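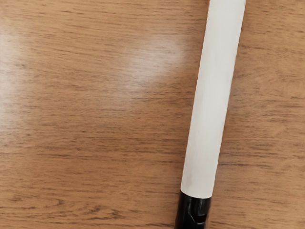 How Do You Shop for a Robot?

Saturday, February 3, 2018
By Ivana Arancibia

Say your school wants a robot arm that can pick up a marker and put it back in its cup. Great idea! So you go to the store, point at the shiniest one, and take it home, right?

Slow down! Buying a robot is a bit like getting a puppy. The puppy is only the start. You also need the bowl, the leash, the food and somebody to walk it.

First, write down the job. Be picky! "Help in class" is too fuzzy. "Lift one marker off a table and drop it in a cup" is a job you can plan for. How heavy is the marker? How far away is the cup? A small arm can do small jobs, and small arms cost a lot less.

Next comes the hand, which robot people call a gripper. Lots of arms are sold without one (yes, really!). A marker is round, so it can roll. Flat fingers might do the trick, or you might want soft ones that hug a little.

Then try it before you buy it. Lots of teams build a pretend table inside a computer, with a pretend arm to practice on. If the arm can't reach the cup in there, you have spent no money on the wrong one. Hooray for pretend tables!

Now for the money part, which I love. Henrike Voß plans robot labs for schools, and she let us peek at one of her lists. The school had $1,837 to spend. The arm was $1,000. The gripper and the cables came to $666. Grab a pencil and work out what was left for spare parts. Did you get $171? That has to last until April, so nobody should drop the gripper!

Henrike also leaves room on her list for time. Her students get eight lessons just to set up the arm and learn where the stop button is.

Want to try it yourself? Pick a job in your kitchen or bedroom and write a shopping list for the robot that would do it. Start with the job and leave the robot's name for last. (Mine is called Clasel.)

More to read
Why Do Robots Need a Stop Button?
Jörg Hamann Answers Your Gear Questions
Make a Paper Gripper
What Is a Sensor?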